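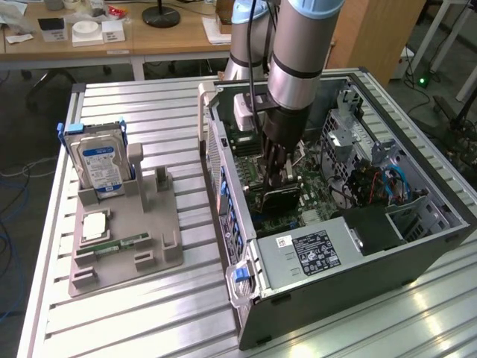

Taking Apart and Sorting an Office Desktop Computer
Project report, Computer Hardware Basics
Bushra Arain
September 15, 2022

1. Purpose

The Prendthorpe building is replacing its old desktop computers, and the replaced machines are stored until someone decides what to do with them. My project was to take one of these towers apart, sort the parts into those worth keeping and those for recycling, and write a procedure that the next student can follow. The budget was 300 dollars for tools and bags, and I did not use all of it.

2. The computer

The tower is a black office model. It was worked on lying on its side with the side panel off, so that the motherboard faces up. The CPU cooler is black and sits on the green motherboard. The memory slots are in a row near the upper left. The drive cage is metal with perforated panels, and the cables running past it are the part of the case that takes the most patience. The power supply is a silver unit with a black regulatory label.

The case is meant to be serviced. The hard drive is held in blue rails, and there is a blue release latch at the corner of the case. I treated blue as the sign for a part that comes off by hand, and this worked for everything except the cooler, which needed a screwdriver.

3. Work area

The work was done on the slatted aluminum table. Small screws can drop between the slats, so I kept a Leltska magnetic dish next to the case. Removed parts go into the gray fixture tray at the left side of the table. The hard drive stands in the rear slot, the processor goes in the square recess, and the memory module goes in the long slot. Keeping each part in the same place made the later checks faster – I did not have to read labels to know what I had.

4. Procedure

Shut down the computer, unplug the power cord and hold the power button for 12 seconds. Put on the wrist strap and clip it to bare metal on the case.

Remove the side panel and lay the tower down. Take a photo of the cables before touching them.

Unplug the data and power cables from the hard drive. Pull the SATA cable by its connector. Slide the drive out with its rails on.

Open the clips at the ends of the memory slot and lift the module straight up.

Loosen the cooler screws a little at a time, in a cross pattern. Twist the cooler slightly before lifting. Clean off the old paste with a Hauser wipe.

Raise the socket lever, lift the processor by its edges and place it in the tray.

Unplug the power supply from the board last, then take out its screws and slide it clear of the case.

5. Results

The full teardown took 17 minutes on my third attempt. The first attempt was much slower, mostly because I tried to remove the cooler before I had moved the wires out of the way. I removed 207 grams of loose cable in total, and all of it went in the recycling box.

The hard drive was wiped before it was logged as reusable. The memory passed two rounds of testing in another machine. The processor works, but there is little demand for one this old. The power supply was set aside unopened. I did not have the equipment to test it under load, so it is listed as unknown.

6. Problems

One memory clip was stiff and I bent it slightly. It still closes. The labels I printed from the Humura inventory sheet did not stick to the antistatic bags, and I ended up writing on the bags with a marker. The inventory sheet also has no field for drive rails, so I entered them under "other."

7. Next steps

The remaining towers will be done in November by the second group. They should order more antistatic bags first and add a column for rails to the sheet. My cable photos and the parts list are in the shared project folder.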